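# Green tea and very hard water: do I filter, mix or give up?

Water, kettles and teaware > Water

I moved to Grulis in February, and my green tea has not been good one single time here. Same tin, same teapot, same amount of leaves. In my old town the cup was pale and a little sweet. Now it is dull and flat, with a thin skin on top that sticks to the side of the mug. I would like to hear from people who live with such water for years. 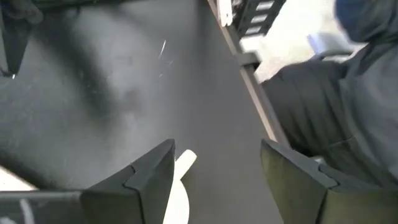

*Posted by **slow_leaf**, Thursday, 7:40 a.m.*

First the facts. The water company gives the hardness on its page as 348 mg per liter. I have read that for green tea one should stay much lower, but every source gives a different number, so I do not know whom to believe.

My method is simple. I heat the water to 75 degrees (Celsius), I pour, I wait 45 seconds, I pour out. The kettle is a Marnano with temperature setting, and I checked it with a kitchen thermometer. The kettle is correct.

What I tried until now:

- Longer boiling, then letting it cool. A white powder comes down in the kettle and the taste is slightly better.
- More leaves. It became bitter and still flat, I did not know this was possible.
- A filter jug from Jamero. The first week was very nice. In the third week I could not taste a difference to the tap.

I don't want to install anything under the sink, the apartment is rented.

---

**gaiwan_on_monday** wrote:

Your Jamero cartridge is finished, this is all. With water like yours you cannot follow the calendar on the lid. The calendar is made for an average house. I change mine after two weeks and my water is softer than yours.

---

**slow_leaf** wrote:

Two weeks! Then the filters cost me more than the tea. But thank you, it explains the third week.

---

**peat_and_pine** wrote:

I disagree with the filter completely. Buy bottled water with low minerals and mix it with the tap water. I use one part tap and three parts bottle. Pure bottle water of the softest kind makes green tea thin, as if somebody forgot the leaves, so don't go to the other extreme. You need a little bit of mineral.

And please don't boil it for a long time. Old tea books say it makes the water "dead." I am not sure about the science but I do taste it.

---

**gaiwan_on_monday** wrote:

The "dead water" again. Long boiling removes a part of the hardness, slow_leaf has even seen it in the kettle as powder. For 348 this is a useful thing to do. The books were written by people with mountain springs behind the house.

Also carrying bottles up the stairs every week, for one pot in the morning? All this plastic?

---

**peat_and_pine** wrote:

I carry one bottle of five liters every ten days. It is not a heroic act. And the cartridges are plastic too, with the difference that you cannot put them in the normal recycling where I live.

---

**slow_leaf** wrote:

Please, no war on my account :)

I made a comparison yesterday after work. One pot with tap water boiled long and cooled, one pot with the mix of peat_and_pine. Same tea, both at 75 degrees. I drank from the yellow mug and from the orange one, and I must say that the orange one is not a good choice for judging a color. For the color I will use a glass mug from now on.

Result: the mix is better, clearly. The smell came back. The boiled water is drinkable, and there was less skin on it than with fresh tap water. My neighbor tasted both and preferred the boiled one, but she puts honey in everything.
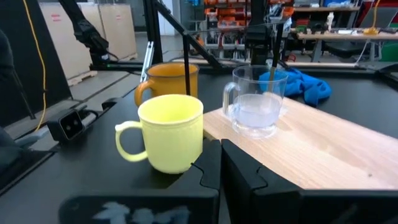 **brickred** wrote:

Have you tried simply another tea? I say this with respect. I live with hard water all my life, and I stopped fighting for delicate greens. Roasted teas do not mind it so much, also dark oolong, also strong black tea with milk. Mujić has a roasted green which I make with water directly from the tap, and it is good every time. The sencha I drink when I visit my parents.

---

**slow_leaf** wrote:

I looked at the Mujić page, they sell small bags, so I ordered one. But I still have most of a tin of the good green and I don't want it to get old in the cupboard.

---

**peat_and_pine** wrote:

Then drink the good tin with the mix and the roasted one with the tap. Close the tin well.

---

**gaiwan_on_monday** wrote:

I can live with this. One small thing more: clean the scale from the Marnano with citric acid, not with vinegar. I did it once with vinegar and my tea tasted like salad for days.

---

**slow_leaf** wrote:

Citric acid is on the shopping list. Does anyone know how much for one kettle? The package in our store gives only the amount for washing machines.

---

**brickred** wrote:

One tablespoon for a liter of water. Leave it half an hour, then rinse well and boil fresh water one time before you make tea.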